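## 3.2 Glass handling rules

Our draft code of practice for the Pultis cell limits grip force on sealed glass to 18 N. Closing speed is capped at 25 mm/s once a jar is between the fingers. Leopold Kofler checked both limits against the Skosuder site rules in October.

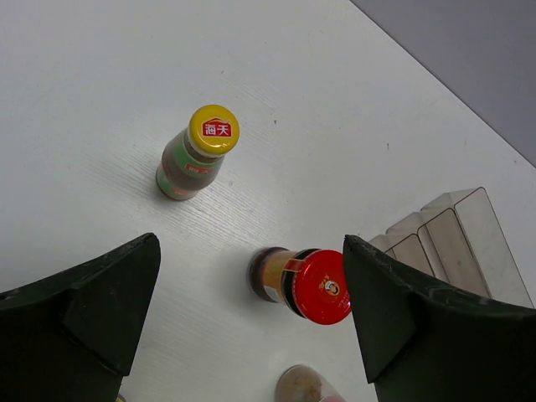 *Figure 4. Wrist view of the work area with two sealed glass jars, the red-lidded one between the finger tips.*

Rule 6 covers spacing. Items next to the target must be logged before the fingers close – clear plastic included, as its edges are easily missed in wrist footage. Of 2,391 logged grasps, around 2,000 met the rule as first written. The rest were re-labelled under the revised wording in Appendix B.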